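About the Robotics Club

The Grestosley Robotics Club is an after-school program for students in grades 7 through 12. It meets in the old drafting room at Grestosley School from the second week of classes until the end of June. Members learn to build, wire and program robot arms, and each year the club enters one outside competition.

Corrado Bortolotti started the club while he was teaching physics here, and he still runs it. In the first year the students shared one kit and spent most of their time getting the motors to hold a position. The club now has 20 members, split into 4 teams. Each team has its own table time and keeps its own logbook.

What we work on

New members begin with safety rules and basic wiring, then move on to short programs that open and close a gripper. After that they join a team. The main project for most of the year is sorting: picking up an object, deciding where it goes and putting it there. We use plain colored cubes and ordinary woven baskets. Teams have to work out how high to lift a cube so it clears the rim, and how far to lower it before letting go. 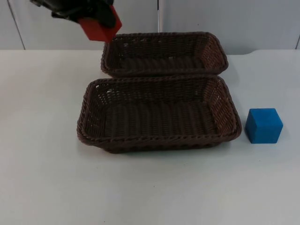 Picking up a cube that sits square to the gripper is the easy part. A cube turned a few degrees is often held at a slant, and the team then has to choose between correcting the grip and adjusting the drop point. Students write down which they tried and what happened. Failed runs go in the logbook with the good ones. Last year the teams recorded 3,796 runs between them, and 1,581 of those were done in the weeks before the competition.

Programs are written in Skimetti, a simple block and text language that students can pick up in a few sessions. Older members usually move to Python by their second year. Our planning software, Koralis, was written by former members and is still being added to – the current teams look after it and fix what breaks.

Competition

We take part in the Saliba Challenge, a regional event for school teams. The sorting round is timed, and judges also read the logbooks and ask students to explain their code. All four teams prepare for it, but members who would prefer to stay with club projects are free to do so.

Joining

No experience is needed. There is no fee, and safety glasses are provided. Students should expect to come to both sessions each week – teams find it hard to plan around absences. New members are taken in the fall and again after winter break if there is room. A signed permission form is required before the first session and can be picked up at the school office.

Parents are welcome to visit during the last half hour of any session. Questions about the club can be left for Mr. Bortolotti at the front desk.

Page last updated 13 Jan 2019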